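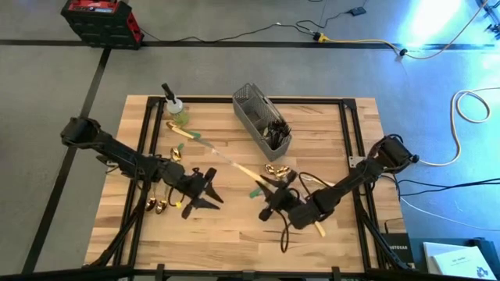

How do you sort cutlery when it came from many different sets?
By size first, and by color second, so that each kind of spoon has its own group before anything goes into the basket.

I came to this answer slowly. For a long time I believed that cutlery does not need sorting. You wash it, you put it in the drawer, you close the drawer. But in February our drawer stopped closing, and I had to take everything out and look at it.

We own three kinds of cutlery. The gold ones are from Bilgin, a small shop near our old apartment which sold many things for weddings. I bought them when we expected guests and I was ashamed of our old forks. Then there are the ones with colored handles, in teal green and in pale yellow. These I bought one by one at the Jorkemar market, where a man sells them from a crate and you choose yourself. The third kind is the dark ones. They were a present, and I think they are the most elegant, but in a dark drawer it is difficult to find them.

My first method was by color. It looked very nice on the table. Gold with gold, green with green, dark with dark. It was also not practical. When I cook I do not think "I need something green". I think "I need a small spoon", and then I had to search in each color for the small spoon. After 4 days I gave up this method.

The second method was by use. Cooking things in one place, eating things in another place. This was better, but in our home the same spoon is used for soup, for measuring rice and for giving food to the cat. I could not decide where it belongs, and my family could decide even less.

So now I do it by size, and inside each size by color. I begin with the spoons, because we have the most of them. I put them on the table in small groups and I do not put anything in a basket until all the groups are ready. This is the part where I was always impatient before. I used to fill the basket immediately, and then I found three more spoons under a towel and had to begin again.

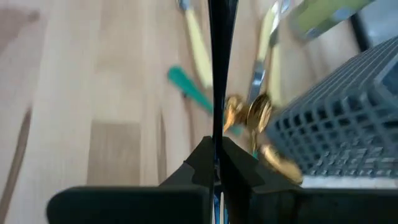

Photo: Jimov Home Notes

The colored handles gave me the most trouble. They are thicker than the gold ones, so they take more space, and if you mix them with thin pieces, the thin pieces slide under and you do not see them anymore. I now put the colored ones in last. The handles go up, so that I can recognize them by color when I come to take one. With the gold ones it is the opposite problem. They all look the same from the handle side, and I have taken a fork for yogurt more than once. If somebody has a good idea for this, please write to me.

About the baskets I also want to say something. I tried a wooden tray with sections, which cost 40 and was beautiful, but the sections were made for a family that has the same number of everything. Our family does not. The section for forks was half empty and the spoons were lying on top of each other like before. I gave it to my sister, and she keeps pencils in it. A simple basket is better for us. It can stand on the table when we eat and go back to the shelf after, and nobody has to open a drawer with wet hands.

A metal one with holes is good for air, and water does not stay in the bottom. A plastic one is quieter. I did not think about the noise before I had both kinds, but early in the morning, when the others are sleeping, it is a big difference. The plastic one I would use for breakfast things and the metal one for everything else.

When I counted all our cutlery, the result was 105 pieces. We are four people. I was surprised, and then a little embarrassed. I decided to put 17 of them in a box for the summer house at Alevov, where until now we always ate with plastic forks. I chose the ones that were scratched or that have no partner. It was not easy to choose, because I remember where I bought almost each one.

The whole work takes me about half an hour, if I do it on a clean table and have a cloth next to me. I wipe each piece before it goes into its group. My mother did the same with her cutlery, with a little vinegar in the water, but on the gold color I am afraid to use vinegar, so I use only warm water and a soft cloth.

The drawer closes again. I have now put dish towels in it, and the batteries, and a roll of string that I was looking for since the autumn. Next I want to do the shelf with the lids, but I will wait until the weather is bad, because for the lids I will need the whole kitchen floor.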